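Mitton library trades its big table for 30 small ones, and hears about it

The long table in the reading room of the Mitton library is to go in August, and the town has taken the news about as well as it took the roundabout.

The council announced the change in a notice pinned beside the photocopier, a spot chosen, one assumes, for its privacy. By closing time somebody had written "WHY" across the bottom in green pen. By the following morning somebody else had corrected the first person's comma, although the comma had been fine.

Under the plan, the shared table will be replaced by 30 single desks from Brendora, the office furniture firm out on Major Road. Each desk comes with a power point, a lamp and a low grey screen, so that a person may read the paper without having to learn what their neighbour thinks of it. 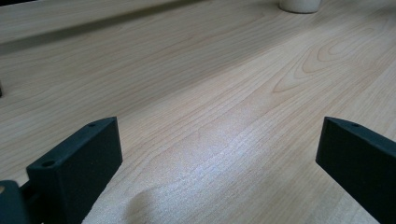
The council says the desks answer a need. A survey went out with the rates notice and drew 400 replies, many of which dealt with parking. Those that stuck to the question asked for more places to plug in a laptop and fewer conversations about knees.

Regulars at the long table see it differently. The crossword group, which has met at the window end since before the building had air conditioning, points out that a crossword done by six people at six desks is six crosswords. The family history crowd needs room to unroll things. The knitters have said nothing so far, but they have been seen knitting quite hard.

A petition to keep the table has 1117 signatures, a fair effort for a town where the last petition, against the roundabout, was lost on the roundabout. Several names appear twice. The organisers put this down to strong feeling.

There's also the matter of where the table will go. It won't fit through the front doors, which were narrowed when the ramp was put in. The council's first idea was to take it out by the side window. The second was to cut it in half, and that idea was withdrawn at the same meeting at which it was raised, after some colourful remarks from the public gallery. The Sovia Hall across the road has offered to house it whole, provided it can be used for the cake stall and no one gets precious about icing.

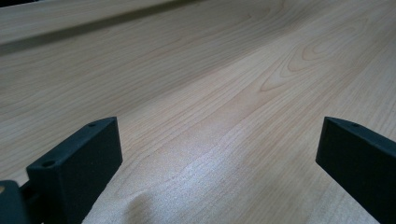

Issue 2

Brendora, for its part, has offered to lend a sample desk so people can try before they complain. It's due to be set up near the large print shelves, and visitors will be asked to fill in a card after sitting at it. The card has room for a tick and a very short opinion.

Library staff are staying out of it. Asked at the front counter whether they had a preference, they said the returns chute was jammed again and would we mind coming around the side.

The council will vote on the purchase at its next meeting, which starts at 7 pm in the reading room, the council chamber being closed for painting. Members of the public are welcome to attend and to speak for up to two minutes each. Seating will be at the long table.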